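Opinion | Home & Garage

Print this page | E-mail this to a friend

In praise of the big gray bin

My neighbors on Trurkell Street are good people, and I would trust any one of them with my house key, but we have had a disagreement going since last fall that has outlasted two block parties and a hailstorm. It concerns the right way to keep the odds and ends of a working life: the brackets, the caps, the fittings, the round black thing that came off something and will surely be wanted again. My neighbors believe in small drawers. I believe in one large bin, and I would like to make my case at proper length, which I never get to do over a fence.

I was raised on the drawer system, so please don't think I speak from ignorance. My family had a Flanex cabinet in the garage, with rows of little trays and a label on every one, and for years I took it for granted that this was what a responsible household looked like. When I moved out I bought one of my own. I spent most of an April on it, sorting in the evenings with the radio going, and I was as happy as could be. Then I started to use it, and every time I came in from a job with a handful of leftovers I had to stand there and decide what each one was. Is a hose end plumbing or garden? Does a bent bracket go with the brackets, or with the things I mean to straighten someday? I'd be tired and want my supper, and the handful would go on the windowsill, and by the next winter the windowsill was the system.

A bin asks no such questions of you. You walk up to it, you let go, and you wash your hands. 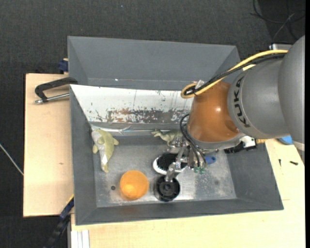 MALDONADO, April

What I like best in a bin is plain gray metal, broad enough to reach into, with sides that slope. The slope matters more than people think! A straight-sided box makes you go in elbow first and feel around like somebody hunting for a ring in a drain, while a sloping wall gives your hand some room on the way down and lets a little light in after it. And set it up on a wooden work surface if you possibly can, because a bin on the floor becomes a place for boots.

I'm fond of chipped paint, too, and here I know I lose some readers. There is a kind of scratched white panel, worn down to gray and a rusty brown in a band, that makes a certain sort of person reach for the sandpaper. I say leave it be. My own bin came out of a closing sale at Warnuvum for 20 dollars and it was no beauty then, and I've never once been afraid of dropping something heavy in it. I can't say as much for the nice cabinet, where I used to set things down as if they were eggs.

The drawer people will tell you that you can't find anything in a bin, and I'll grant them part of that. You can't find it quickly. You have to dig, and digging turns up the other thing, the one you gave up on in the summer and bought twice. I have furnished two whole repairs that way, a gate latch and a lamp, out of pieces I wasn't looking for. I do keep screws in jars, and anything sharp gets a coffee can of its own with a lid, so I'm not a complete savage about it.

If you are standing in your garage this month with a label maker in your hand, feeling a bit low, you might try it my way until the leaves turn. Keep the cabinet for the grandchildren's beads. Mine is full of seed packets now, and very pretty they look in there.

Contact us | Copyright, all rights reserved | Back to top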